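Prananico open house, notes from the visit

Typed up on the train back, so excuse the state of it.

Got there at 10, coffee, badge, straight upstairs. December, heating on full. The place is smaller than I pictured. One long hallway, test rooms off both sides, demo carts parked wherever there was an outlet. Jaanus Lūse did the tour and talks fast, so some of this is from memory.

Main thing I came for: the finger comparison. They had 4 sets laid out, all on the same arm (a Ploneck, the light one), same wrist camera, same controller. Only the fingers change. Good, that's how it should be done and hardly ever is at these things.

Set one, wide rubber pads. Fine on boxes, hopeless on a thin T-shirt. Pushes the cloth along instead of picking it up.

Set two, the Zariņš soft fingers. Gentle, slow, a pain to clean according to Jaanus. Lint everywhere after a week.

Set three, narrow black tapered ones. My favorite. They get under a fold on a hard floor, where the pads just skate. Downside is they pinch a small bit of cloth and the rest hangs and drags, so heavy stuff like sweatshirts can swing around on the lift.

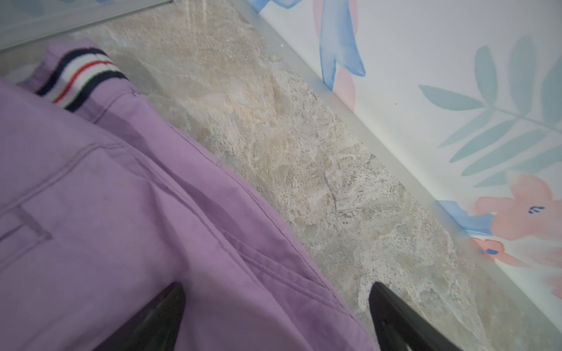
Set four is a prototype, no pictures please, so I'll leave it at that. Louder than teh others.

Asked about the wrist camera. Small, close in, and once you've got a big garment up it blocks a lot of the view. They know. Jedo makes a second camera that sits up by the elbow and they're trying both feeds together. Lag between the two was noticable on the monitor. Not terrible.

Their logbook says 1089 grasps on the tapered set so far. I asked how many were good ones and got "depends what you call good." Fair enough. Would have liked a number.

Controller: swapped twice while we stood there. 20 minutes each time, mostly cables. Same connector trouble we have at home.

Lunch was soup. Missed the afternoon talk, had to run for the train. Still to do: email Jaanus for the finger drawings, ask price on the Jedo camera, find out if the tapered tips fit our older wrist plate.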